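# Pondidora control software: frequently asked questions

Please read this page before you write to the list. Most of the questions we receive in the first week of a new user are answered on it. If your question is about the arm firmware, it belongs to Stiledlow and we can not help much.

**What does Pondidora do, and what does it not do?**

It takes a target for each hand, plans the motion of both arms together, and sends joint commands to the drivers. It does not recognize objects. For this you need Bruler, our perception package, or any other program which can publish a pose in the same format.

**Can I use only one hand?**

Yes. Set `active_side` to `left` or `right` in the session file. The other arm stays in its parking pose, and the planner treats it as an obstacle.
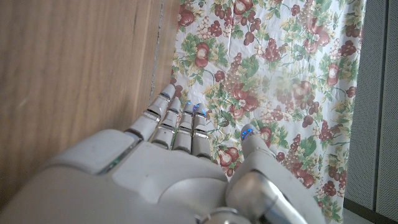 Maintained by: Bimanual Software Team, Ayala Laboratory

**Why does the planner refuse a target close to a curtain or a cloth?**

The planner knows only rigid shapes. A hanging cloth enters the world model as a flat box, with a margin of 47 mm on each side. When a fingertip target is inside this margin, you get the error `TARGET_IN_MARGIN`. You can make the margin smaller for one object with `margin_override`, but please do it only at low speed.

**The pattern on my backdrop gives false detections. What should I do?**

This is a known problem with printed fruit and flowers. Bruler looks at color first and at depth second, so a printed apple can pass the first step. Set `require_depth: true` and give the height of your table. Hedvika Vaněk tested this setting in March on 91 recorded sessions, and the false detections on the cloth disappeared in all except five. In these five the depth image had large holes.

**How do I tell the planner which part of the table it may use?**

Write the four corners of the area in `workspace.yaml`, in the table coordinates. Both hands share the same area. If you want a separate area for each hand, add a second block with the name of the side. 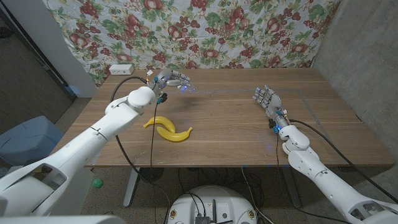 The order of the corners is important. Start with the corner nearest to the robot on its left side and continue clockwise, seen from above. With a wrong order the file still loads, but the area is twisted and the planner finds almost no solution.

**Two bananas touch each other and Bruler reports one object. Is it a bug?**

It is a limit of the segmentation. Curved objects which overlap are often joined. You can lower `merge_distance`, or ask for the candidates with `--show-parts` and choose one by hand. Leidy Llanos is working on a better method in the branch `split-curved`.

**Does the planner take the cables into account?**

No. You must limit the wrist rotation yourself, with `wrist_turn_max`. Check the free length of each cable before a long session.

**How can I stop a motion from the software?**

Press the space bar in the console, or call `/hold`. Both arms slow down and keep their position. It is not a replacement for the emergency button.

**Who can I ask?**

For planning, Slamet Ngau. For perception, Leidy Llanos. Please attach the log and your session file.

Last change: November 15, 2018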